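Omgate publishes side-by-side trial of wrist cameras and grippers, and advises buyers to wait

Selbridge, May 29, 2025 – Omgate, the independent test workshop for small-scale automation, has today released the results of a trial comparing two grippers and three wrist cameras on ordinary worktop jobs. The short version for anyone holding a purchase order: none of the combinations did well enough for Omgate to recommend it for unattended use.

The trial was set up after several Omgate members asked whether the latest wrist-mounted cameras were worth the extra money. Suppliers have been saying for some time that a camera close to the fingers solves most picking problems. Omgate wanted to see that claim tested on something other than grey plastic blocks laid out on a matt black mat.

"We were shown a lot of very tidy videos," said Kristof Hoekstra, who ran the trial. "A cube, a bin, soft light from above. I have never visited a customer whose bench looks like that. So we used stone, cables, headsets and printed boards, and the success rates came down quickly."

Both grippers were two-finger parallel types. The first, from Udstead, has hard fingers with replaceable pads. The second, from Cârstea, has softer fingers that bend around an object as they close. Each was fitted to the same arm and run from the same controller with each camera in turn. Every pairing was given 16 attempts at each of 5 tasks, and an attempt counted only if the object was lifted, held clear of the surface and put down where it had been asked for. Dropping it near the target did not count, although one of the suppliers asked whether it might.

On boxes and bottles there was little to choose between them. The trouble began with anything that had a cable attached. The Udstead fingers tended to pick up the cable along with the object, and the Cârstea fingers tended to let both slide. The mean score for the headset task was 3 out of 16 with the Udstead gripper and 2 out of 16 with the Cârstea.

The cameras account for a good part of that. At close range, an over-ear headset fills the lower right of the view, the cable crosses in front of the headband, and black on black leaves very little for the software to separate. A veined stone surface makes matters worse, as pale and rust-coloured lines can be mistaken for edges. Bright white areas beyond the counter push the exposure about, and a boldly printed pattern nearby draws attention away from the thing to be grasped.
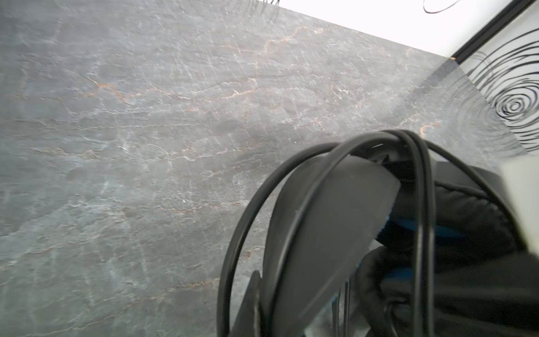
Does a more expensive wrist camera fix the problem?
Only in part. The dearest of the three gave cleaner pictures in mixed light and scored better on boxes, but on the headset task it did no better than the cheapest. Most of the failures came from choosing the wrong place to grip, and extra sharpness did little for that.

Omgate also looked at how long each set-up took to get working. Both suppliers advertise fitting in under an hour. The Udstead gripper took most of a morning, chiefly owing to a mounting plate whose holes did not line up with the drawing supplied. The Cârstea unit bolted on without fuss but lost its connection to the controller twice during the first day, and the error message it gave was the same one it gives for a low air warning, on a gripper that uses no air.

Calibration was another sore point. All of the cameras had to be calibrated again after a firm knock against the counter, and one of them gave no sign that it had moved. Its pictures looked perfectly good. The arm simply closed its fingers to one side of the target until an engineer checked the mount by hand.

Tyra Torvik, who looks after Omgate's purchasing advice, said members should ask suppliers harder questions. "Ask for the failures. If a sales team can't show you a single missed grasp, they either haven't run it for long or they aren't showing you everything. And bring your own objects to the demonstration – the awkward ones, with leads hanging off them."

She added that the results should not be read as a case against either firm. "They're decent grippers. I'd put one on a packing line tomorrow if every item was a carton. What I wouldn't do is pay for the word 'universal' on the front of the brochure."

Udstead and Cârstea were both sent the results before publication. Udstead said that newer finger pads would improve the cable figures and has offered a set for testing. Cârstea disputed the choice of objects. Omgate has kept the objects as they were.

A second round is planned for November, using the same tasks and the same scoring, with the new Udstead pads and a fixed overhead camera added alongside the wrist units. Omgate does not expect the overhead view to cure everything, as the arm itself will block it at the moment of gripping, but members have asked for the comparison.

The full results, including all failed attempts, are available to members on request from the Selbridge workshop. Suppliers who wish to enter equipment for the November round may do so on the same terms. Omgate accepts no payment for testing and returns all loaned equipment afterwards.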